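# Best way to fold a black jacket so it doesnt crease in a suitcase?

Moving from Melham to Clillenstead in May, one suitcase plus one box. Black jacket, thin lining, goes crumpled the second I look at it. Also shirts. I fold on the bed because theres no table in the new place or the old one. Have tried rolling — sleeves come out like an accordion. Have tried the dry cleaner bag thing too, tore it.

Suitcase is a Bendico soft one, the medium. Don't want to buy a garment bag for one jacket. Any method that works for someone impatient?

**4 replies, 3 shown**

---

**Reply 1** (accepted)

Inside out is the way. Steps, quick:

1. Empty the pockets. All of them, the inside one too.
2. Button one button only, lay it face down, smooth it with flat hands.
3. Flip one shoulder inside out, tuck the other shoulder into it. Lining is now on the outside.
4. Fold in half the long way, then once across the middle with a rolled towel in the fold.
5. Goes in LAST, on top of everything.

The towel is the part people skip. A hard fold makes a line, a fat fold doesn't. Hand towel is plenty, bath towel eats the whole case.

Shirts — fold them flat, stack them collar to hem so the pile stays level. Sweaters can be rolled, who cares.

Pull the bedspread tight before you start. Wrinkles under the jacket go into the jacket, learned that one with a quilt.

---

**Reply 2**

just wear it on the train

---

**Reply 3**

Agree with the first reply mostly but I'd skip buttoning. Pulls at the lapel on mine. Also hang it up the minute you arrive, bathroom door, hot shower running, most of it drops out overnight. I did Clillenstead to Tekleab last year with a jacket and 4 shirts and only had to iron one collar.

Lay everything on the bed before any of it goes in the case. Phone and scissors go down last or they end up under the clothes and you're patting the covers for ten minutes.
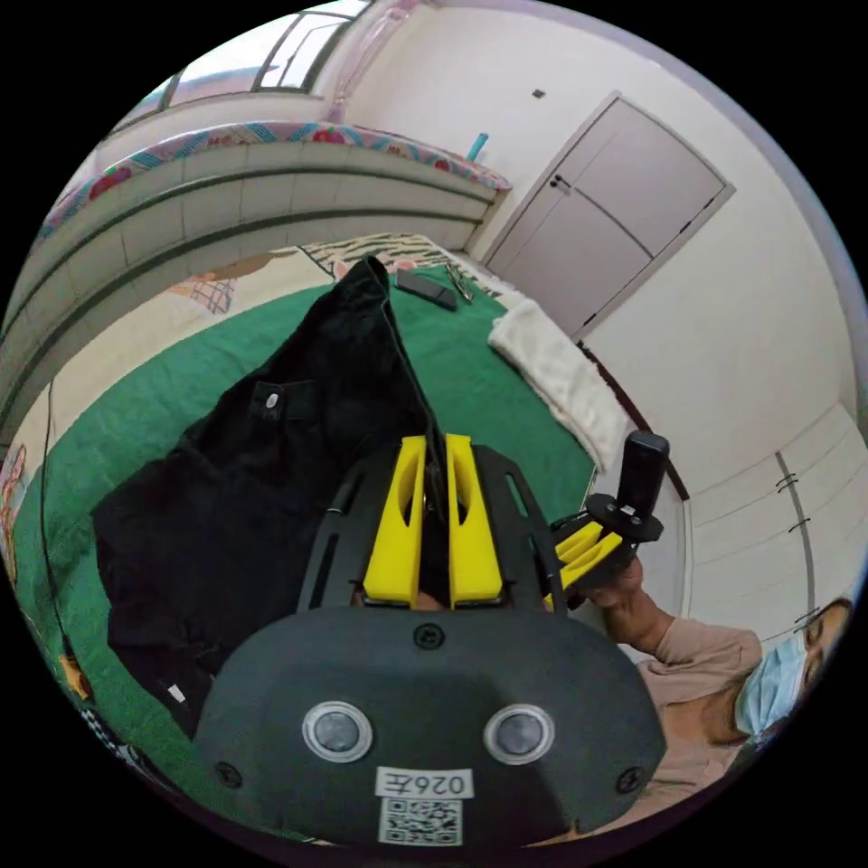
**Does black fabric need to be kept apart from light colored stuff in the case?**

Only if it's new or never been washed. Dye can rub off on white towels when things are packed tight, so put a pillowcase between them. Older black stuff that's been thru the wash a bunch is fine next to anything.

Oh and lint. White towel plus black jacket = fuzz everywhere, so use a dark towel for the fold if you have one. Tape round your hand gets the rest off. Dont use the scissors on loose threads when your in a hurry, I cut a lining that way.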